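Nustik folding laptop stand and wireless keyboard bundle: my long review

Posted in Desk Stuff, 2 comments

I've been meaning to write this one up since February, when my neck finally told me to stop hunching over a laptop like a shrimp. I had a bad stand from Skindix before this (it wobbled every time I hit the space bar) and I wasn't expecting much from another folding one. Well, I love this thing! It has changed how my shoulders feel by dinner time.

The bundle is the stand, a low wireless keyboard, a USB receiver and a felt sleeve that fits both if you put the keyboard in first. Put the stand in first and you will be fighting with the zipper at the airport, as I was.

Setup took me less time than finding my scissors. The legs swing out, the back arm clicks up, and there are six height notches. I'm five foot seven and use the fourth one in a normal office chair. My coworker Sheldon Fortin is a good bit taller and goes all the way up, and even at the top his screen stays put while he types. He does lean on his desk when he's thinking, so that's a decent test.

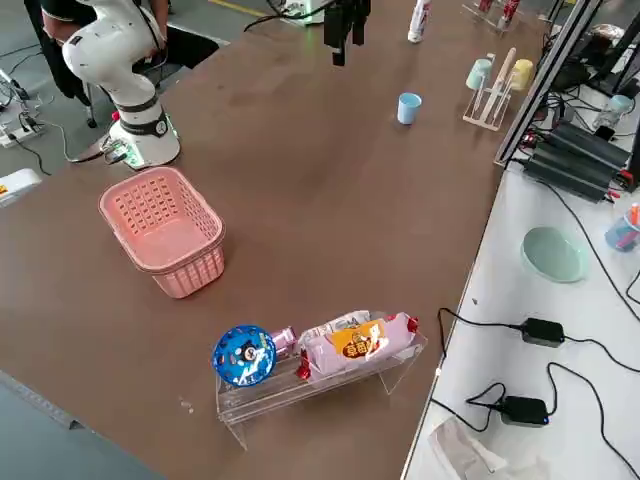
Weight is 896 grams with the sleeve, by my kitchen scale. Not the lightest out there, and if you walk to work you'll notice it. I'd still take it over the Revance stand, which is lighter but has those thin rubber feet that come unglued. The Nustik feet are screwed in. Screwed in! I was so happy when I flipped it over.

Now the keyboard. The keys are quiet, with a soft bump partway down, and the arrow keys are full size. I do a lot of spreadsheet work and half-height arrow keys make me want to throw things. The Delete key is where my finger expects it. The only layout choice I'd argue with is the volume keys, which need the function key held down, and there's no way to swap them that I could find in the manual. Manon Beaulieu found the same thing on hers and wrote to support. They were friendly about it and the answer was no.
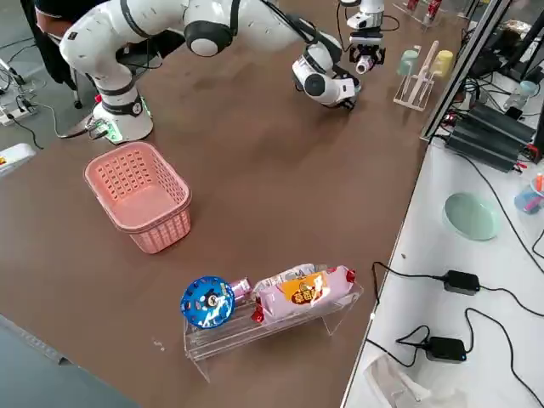
Battery life has been great. I charged it when it arrived and once more since then, and I type all day. It will also work while plugged in, so if you forget, you just carry on with a cable for the afternoon. The charging port is on the back left corner, a bit close to my coffee, but I've moved my coffee.

A few complaints, to be fair to everybody. The hinge was stiff for the first week and I pinched my thumb twice. The white version shows every fingerprint, so get the gray. And the felt sleeve picks up lint and dog hair like it was designed for the job. I run a sticky roller over it when I remember.
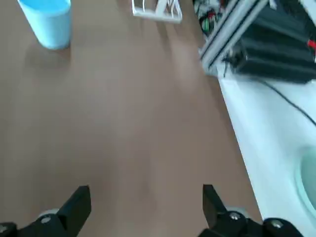 Would I buy it again? Yes, and I've already bought a second one for the spare room so I can stop carrying mine up and down the stairs. If you only work from a laptop an hour or so a day, get the stand alone and keep whatever keyboard you have. If it's your whole day, get both and use the fourth notch.

Comments

Garnet Kennedy
Does it hold a 16 inch laptop? Mine is a heavy old brick.

Babak Soltani
Garnet, mine is a 16 and it's fine up to the fifth notch. At the top it bounces a little when I type on the laptop itself. With the separate keyboard, no trouble.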